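Juston: a price list of household broadband complaints

README, second release

Read this first

Juston is a table of complaints that households made about their home internet, written down by the people who made them and tidied afterwards by me. It was put together in Brurkov, where two suppliers, Motow and Shao, serve nearly every street. If you came looking for proof that one is better than the other, you won't find it in these rows, whatever the covering note to the first release claimed. I have taken that note out.

What is in it

complaints.csv holds one row per complaint.
households.csv holds one row per household, 200 in all.
wording.txt holds the questions as they were printed on the form, spelling mistakes included.

Columns in complaints.csv

house: a number that matches households.csv.
supplier: Motow or Shao. Blank if the person didn't say.
month: the month the trouble began, as the person remembered it.
kind: slow, dropped, billing, engineer, other.
promised: the speed the person believed they were paying for.
own_words: whatever they wrote in the box.
settled: yes, no, or partly. See the grumbling further down.

How the answers were gathered

Paper forms went through doors in November, and a web form opened the same month. The paper forms asked for the promised speed before asking what had gone wrong. The web form asked it afterwards. I would bet a fair sum that this changed the answers, and I can't tell you by how much. People who have just been made to look up the figure on their bill are in a different mood from people who haven't. 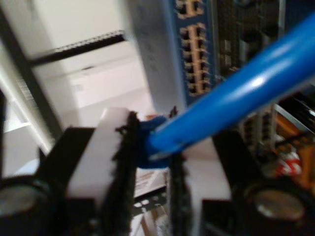
The column I trust least is promised. Suppliers here advertise "up to" speeds, and most people drop the "up to" when they repeat it. Some copied a figure from an old leaflet. Several gave the price instead of the speed, and I only caught the ones where the number made no sense. In 40 rows the figure doesn't match any package either supplier sold that year. I left them as they were and set the check column to 1.

Month is not much better. November is far too common, for the dull reason that the form arrived in November. Please don't draw a line graph of it and announce a November problem. It has been done already.

Kind was assigned by two of us reading the box, Elfriede Tanner and me. We disagreed on 25 rows. Most of those were people who wrote "slow" and then described something that drops out and comes back. Where we couldn't settle it the row says other, so other is a rag-bag and should be treated as one.

What it can't tell you

It can't tell you how common any fault is. Happy customers don't fill in forms about their broadband. It can't tell you whose fault anything was either. A bad lead between the wall and the box, a box shut in a cupboard behind the hoover, and a real fault in the street all come out in own_words as "the internet is rubbish". No one went round to check.

It shouldn't be used to rank Motow against Shao. Motow has the older streets, the thicker walls and, as far as I can see, the customers with more time to write. I have seen the first release quoted in a leaflet with a bar chart on it. The chart was neat and the claim under it was nonsense.

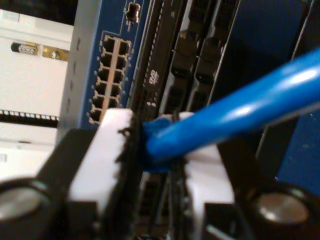 Waltraud Ortner wrote in after the first release: You are too hard on your own table. I read every line of own_words and the billing rows hang together perfectly well. People know what left their bank account. Keep the warnings on speed, by all means, but don't frighten everyone off the one part that is sound.

I have thought about that and I half agree. The amounts in the billing rows can be believed more than the rest. The reasons given for them are another matter, as both suppliers' bills are hard to follow and people guess. If you use only one part, use that one, and leave settled alone. "Partly" was meant for a refund of less than the full sum, and half of our readers seem to have taken it to mean "they were polite on the phone".

Changes since the first release

Removed the covering note.
Removed street names from own_words.
Added the check column.
Merged two kinds, wifi and slow, which should never have been apart.

Known faults not yet mended

A few rows still have a comma where a decimal point should be. Blank and "don't know" are both stored as blank in settled. The households file counts lodgers in some houses and not in others.

Use and sharing

Free to use and pass on. If you print a figure from it, print the question that produced it as well, copied from wording.txt. Corrections are welcome with the house number and the row.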